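4.2 Surface pattern and the visibility of small items

Figure 3. Marble-patterned tabletop against vertical light wood paneling.
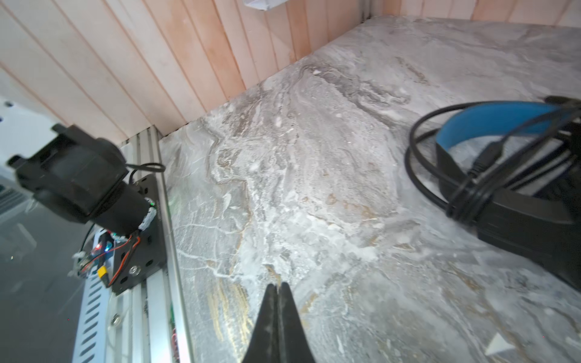
Olaia Barrios objected at the design stage that a busy surface hides crumbs and spills from the person wiping it, and that any comparison of cleaning times would therefore measure eyesight as much as effort. We accept the objection in part. Time to completion and residue left behind were recorded separately for this reason, and the two are not combined into a single score anywhere in this paper.

The top in Figure 3 has a gray ground with veins in white, pale gray and charcoal. Warm tan and golden-brown streaks occur in places, and darker gray wavy bands cross part of the surface diagonally. For the purposes of this section the relevant property is local contrast, meaning the difference in lightness between neighboring patches of the pattern at the scale of a typical crumb. A top of this kind has no uniform background against which a small item can be picked out. Bread crumbs fall within the range of the tan streaks, and ground pepper within that of the charcoal veins.

Each participant cleared and wiped one patterned top and one plain top of the Jendow type, with the order alternated between participants. A total of 83 participants completed both conditions. The soiling mixture was the one described in Section 3.1 (dry bread crumbs, ground pepper, granulated sugar) and was spread through the same sieve in every trial. Participants used a folded cotton cloth and were told to stop when they judged the surface clean. No time limit was announced, but trials were closed at 145 seconds.

Residue was collected with the Mapplebeck tape method – clear adhesive strips pressed onto the surface in a fixed layout and weighed afterward. Strips were laid in parallel with the back edge of the top, with the first strip placed as close to the wall as the roller allowed. The junction between top and wall was treated as a separate zone. Vertical paneling with grooves between the boards, as in Figure 3, presents a row of narrow recesses where it meets the tabletop, and a cloth drawn along the junction passes over them. Material pushed into a recess is not picked up by tape. It was brushed out by hand and weighed with the residue from that zone.

Wiping patterns differed between the two conditions. On the plain top, participants tended to move toward visible soil and to return to spots they had missed. On the patterned top, most adopted parallel strokes from one side to the other and relied on feel, often passing the free hand over the surface before stopping. Sugar was found by touch in both conditions. Pepper was not, and it accounts for most of the difference in residue on the open part of the top.

Results from 2 participants were excluded from the residue analysis after strips were mislabeled during storage. Their times were kept. The Grimholm lighting protocol was followed throughout, with overhead light only and the blinds closed. Side lighting would cast longer shadows from raised particles and would probably reduce the effect of the pattern – we did not test this, and the findings should not be carried over to counters lit from under a wall cabinet.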